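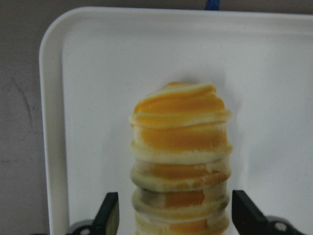
Horn pastry on white tray.

Onyshchenko Bakery Café – Opening and Closing Safety Checklist, with comments
Version for July. Replaces the spring version, please throw the old one away.

How to use this list: the person who opens the shop fills in Part 1 to Part 4, the person who closes fills in Part 5. Write OK, NOT OK or N/A for each point. When it is NOT OK, write what you did. A tick without a comment is enough for OK points. The comments printed under the points are from my last walk through the shop, and they stay in the list until the next version.

Part 1. Entrance and customer area

1.1 Front door opens fully and closes by itself. OK
Comment: The closer was adjusted in spring and it holds well now.

1.2 Floor mat lies flat, no corner standing up. NOT OK
Comment: The left corner rolls up again. I have put tape, but this is only for some weeks. A new mat is ordered from Sillesus, the heavy type with rubber edge.

1.3 Way to the emergency exit is free, minimum 40 inches wide. OK
Comment: Please do not park the high chairs there, also not for five minutes.

1.4 Exit sign is lit. OK

1.5 Tables and chairs stand firm. NOT OK
Comment: The table next to the window is shaking. One foot is missing the plastic cap. Do not put hot drinks service on this table until it is repaired.

Part 2. Display and serving

2.1 Display glass without cracks or sharp edges. OK
Comment: There is a small chip on the lower corner at the staff side. It is smooth to the finger, but look at it each morning.

2.2 Trays clean, dry and without damage before anything is put on them. OK
Comment: I took out two old trays with deep scratches. Scratched trays go in the bin, not back on the shelf.

2.3 Allergen cards are in place and agree with the goods. NOT OK
Comment: The card for the nut slices was behind the card for the cheese rolls. This is the most serious point I found in the whole visit. Whoever changes the order of the goods has to move the cards in the same moment.

2.4 Tongs: one pair for goods with nuts, one pair for all others. OK
Comment: The nut tongs have the red band. If the band is lost, the tongs are out of use.

2.5 Cold display at or below 41 °F, written in the book at opening and at 2 p.m. OK
Comment: The book is complete, but some numbers are hard to read. A 1 and a 7 should look different.

2.6 Goods with cream are not left outside the cold display. OK

Part 3. Kitchen and ovens

3.1 Oven door seals whole, no steam coming out at the side. NOT OK
Comment: The upper deck of the Dramonano oven loses steam on the right. Service is called, job number 388. Until then use the lower deck first and stand to the left when you open the upper one.

3.2 Oven gloves dry and without holes. OK
Comment: A wet glove burns you faster than no glove. Hang them on the hooks, never over the sink.

3.3 Dough mixer stops when the guard is lifted. OK
Comment: Tested three times with empty bowl. The test is done every day before the first dough.

3.4 Cables and plugs without damage. OK
Comment: The cable of the small mixer lies too close to the sink. I moved it to the other socket – please leave it there.

3.5 Flour sacks stored off the floor, no more than four on top of each other. NOT OK
Comment: I found six. The upper ones were leaning toward the walkway. Corrected during the visit.

3.6 Floor swept with soft brush or vacuum, no compressed air. OK

3.7 Fire extinguisher in place, pressure in the green area, seal not broken. OK
Comment: Extinguisher 43, beside the back door. The fire blanket hangs on the wall opposite.

Part 4. Staff and hygiene

4.1 Hand sink has soap, paper and warm water. OK

4.2 First aid box complete. NOT OK
Comment: Blue plasters are nearly finished and the burn gel is out of date. Both are on the Eromano order.

4.3 Closed shoes with non-slip sole. OK

4.4 Cleaning products in original bottles with label. OK
Comment: One spray bottle had only a handwritten name. I emptied it and washed it. The 1000 ml bottles of degreaser go on the lowest shelf, away from food.

Part 5. Closing

5.1 Ovens and coffee machine switched off at the wall.
5.2 Back door locked, window in the storage room closed.
5.3 Trash taken out, lids closed.
5.4 Cold display and refrigerators closed, last temperature written.
5.5 Floor dry, warning sign put back in its place.

Comment for Part 5: I was not present at closing, so these points have no result from me. I will come in the evening next time.

Open points: 1.2, 1.5, 2.3, 3.1, 3.5, 4.2. Point 3.5 is corrected but will be checked again. Please keep the filled lists in the green folder under the counter, newest on top.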